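Ravusstead Kitchen & Home Help
Small kitchens > Food prep and washing up
Posted Wed 6 December
384 views

No counter and one table, where do the dishes and the food go?

Anisa Wuisan

Hi all, long-time reader, and I finally made an account because my kitchen is driving me up the wall. I moved into a rental where the sink has no counter next to it at all, so everything happens on one table. I put a flowery sheet over it (off-white with gray ferns and leaves, I love it, please don't make me give it up) and that's my whole prep area and my whole washing-up area.

My system so far, if you can call it that, is an orange plastic tub at the back for the dishes, a tray on the left for whatever I'm cooking, and plates on the right. On paper that's three zones and it should work. In practice I'm always reaching over one thing to get to another.

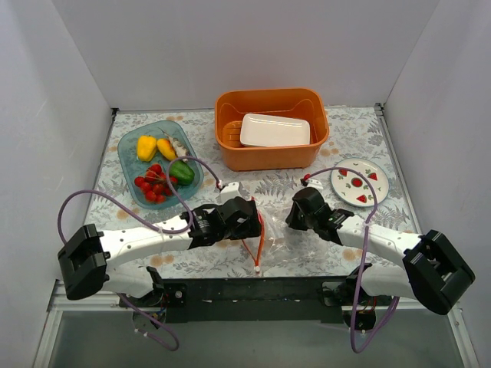
The tub is the part I go back and forth on. If it's at the back it's out of my way when I chop, but then I'm leaning over the tray to put a dish in it, and I'm sure I drip on the vegetables. If I bring it forward I have nowhere to put a cutting board. I tried it on a chair for a week and kicked it twice.

My other problem is that everything goes on the one tray. Peppers, tomatoes, the fish, all of it, because it's the only tray I have that's a decent size. My sister says the fish needs its own dish and I say it's five minutes. Who's right?

And while I'm asking, strawberries! I keep buying them in winter, which I know, I know. These have that yellowy color up by the stem and I can't decide whether to leave them out for a few days to get redder or put them straight in the fridge. Do they stay in the zip bag or come out of it?
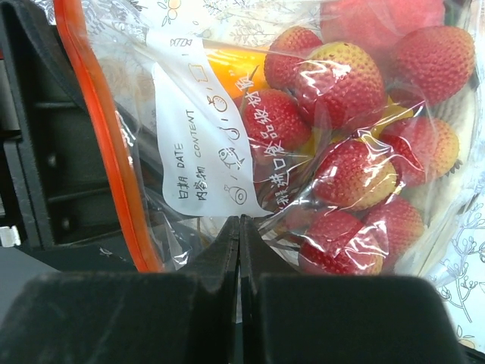
Strawberries in their zip-top bag, red at the tips and pale yellow toward the stem.

So that's the tub, the fish and the strawberries. I've got 36 inches of wall over the table that I'm allowed to put hooks in, if that helps anyone think. No money for a rolling island until January at the earliest.

Edgars Mets

Your sister's right about the fish. Get it off the tray.

Bożena Bielecka
Member, 1,266 posts

Oh I lived with a kitchen like this for four years, so I have opinions!

Start with the fish, since Edgars was a bit short about it. Raw fish leaks, even a little one, and tomatoes and peppers are things you might eat without cooking. Use any deep plate or baking dish with a rim, and leave it in the fridge until the pan is already on the stove. Then wash whatever it sat on with hot soapy water before anything else touches it. If you've had fish and salad stuff on the same tray I wouldn't serve that salad stuff raw, and I don't think rinsing it fixes that.

For the tub, I think you're trying to do two jobs at once on one table. I used to do mine in turns. Prep first, with the tub on the floor under the table (pushed well back so I couldn't kick it, ha). Then when the food was in the pan the tray came off, the tub came up, and the table was a washing-up table for fifteen minutes. It sounds fussy but after a week I'd stopped thinking about it. If you really want both out together, put the tub at whichever end is closest to the sink, right at the front edge, and slide the food down to the other end. At the back in the middle is the worst place for it because every trip crosses everything else.

Also put something waterproof under the tub. I love a flowery cloth too but wet fabric on a table gets smelly fast, and if the table's wood you'll get a ring. I had a cheap boot tray from Brolatetti under mine and it caught all the drips.

With the hooks I'd hang the cutting board and a dish towel and stop there. I hung pans over mine and kept hitting my head.

Strawberries: they don't ripen any more once they're picked. They might go a little darker sitting out, but they won't get sweeter, they'll only get soft. So straight in the fridge. I take mine out of the bag, pull out any squashed ones, and lay the rest on a paper towel in a box with the lid open a crack. Don't wash them until you're about to eat them. If they taste of nothing, slice them, put a spoon of sugar on and leave them for half an hour. The pale ends are fine to eat, I cut mine off if they're hard.

Szabolcs Dudás

I don't agree about the floor, I have a dog. We have a folding stand from Poirier that holds the tub at sink height and it goes flat behind the door. Check the weight limit before you fill it, a full tub is heavier than you think.

No idea on strawberries, ours get eaten in the car.

Anisa Wuisan

Thank you all! The fish has its own dish now and my sister has been told, she was unbearable about it. Trying Bożena's taking-turns thing this week, and I've got an old boot tray in the hall closet that looks the right size. Szabolcs, does the stand wobble on tile? Mine isn't very level by the sink.

Szabolcs Dudás

A bit. I folded up some cardboard under one leg and it's been fine.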